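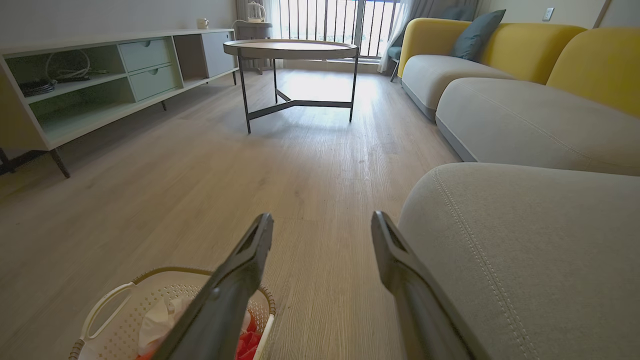 I'd been promising myself a trip to the Trokitz open day for ages, and this January I finally got on the early train to Pototton and went. It was a Sunday, it was raining sideways, and there was already a queue for the tea.

Most people made straight for the big hall. I went up the back stairs to the flat, because what I wanted to see was the laundry cell. Trokitz have fitted out a room as somebody's lounge (grey sofa, yellow cushions, kettle by the window, the lot) and the job is picking up clothes and getting them into a basket. I mend packing machines for a living, so I wasn't that fussed about the clever software. I wanted to know who cleans it and what breaks!

Nosipho Radebe looks after the hardware and she was lovely about being pestered. Fingers first. They're the part that touches everything, so they get wiped at the start of each shift and checked for play by hand – she just wiggles them, same as I would. Fluff is the big enemy. It works its way into the joints and you start to hear it before you see it. A pair of fingers gets swapped after 3,000 grasps whether they look tired or not, and the old ones go in an ice cream tub in case somebody needs a spare in a hurry.

Then the cables, and I could have talked about those all day. Every connector gets a push and a gentle tug before power goes on. They had a run of dropouts last year that took ages to find, and it was one plug that had crept out by a hair. Now there's a laminated card by the door with the checks on it, and you initial it.

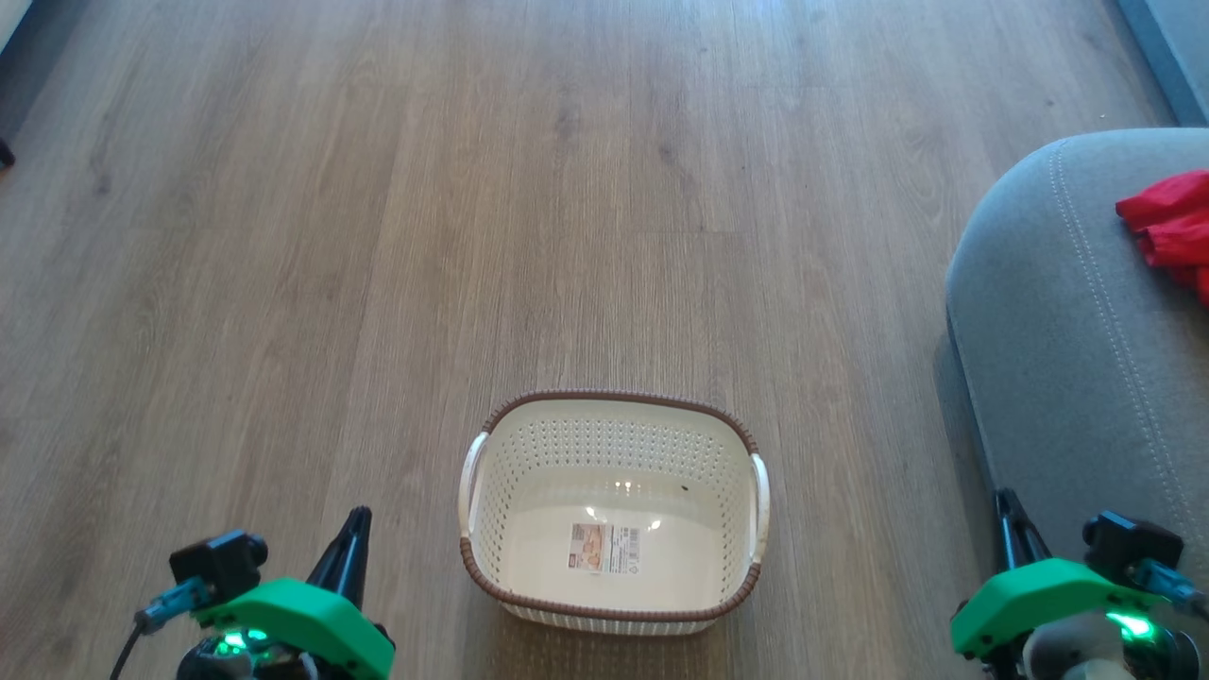 Reading time: 3 minutes

The green gripper housings are 3D printed, and they keep a printer going downstairs for replacements. Nosipho reckons a swap takes 40 minutes if the screws behave. The camera on top has to come off and go back at the same angle, and after that there's a short calibration before anybody's allowed to run it. She also looks for a green light on each servo at start-up. No light, no run, go and find out why.

Ngan-ling Sin does the room side of things, which I hadn't realised was a job. She sets the basket down again between runs and shifts it about a bit so that it isn't always in the same spot. They get through some 200 runs in a good week. She'd like a thicker basket, as the handles on the last one gave up before any of the motors did.

I did ask about spares from outside. Motors come from Astell, and they're quick. The cable sets are from Kpodo and you wait, so she keeps two full sets on the shelf.

Lunch was a cheese roll and a very good flapjack. Parking is free if you're driving, but get there before ten.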